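Went to the open day at Stilwood on Wednesday. Posting a few notes from the Zarska bench before I forget them.

Print this page | E-mail this

1/ Zarska is a two-arm setup on a white tabletop with gray walls on three sides. The job was headphones, one red pair and one white and black pair. Dzintra Vanags ran it and took questions.

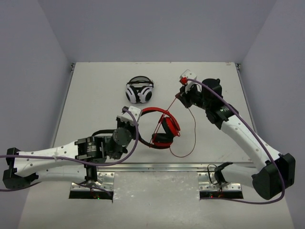
2/ Groups were up to 15 people and each got 13 minutes. I stayed for two. The second group asked better questions, mostly about cables.

3/ Cables are the hard part, according to Dzintra. A rigid cup is in the same place when you come back to it. A cord moves every time you touch it. They want 100 clean runs before they change anything else.

4/ Someone asked why two arms. Her answer was that one holds while the other works, same as your hands.
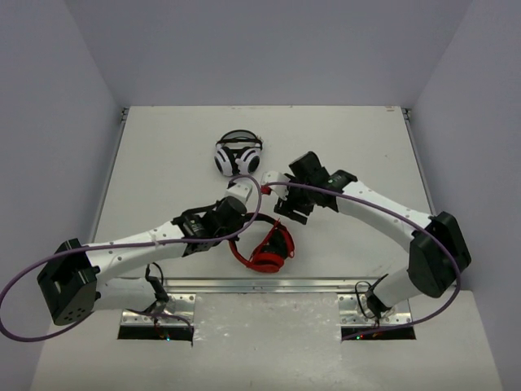
5/ Sarmīte Laur from Zutico gave the talk at 16:00. It covered sorting returned electronics, where every item shows up in a different position. Slides will be posted in August.

6/ Skipped the Shih room, the line was too long. If you went, tell me what they had.

7/ Parking is behind the building. Use the side door.

Print | E-mail to a friend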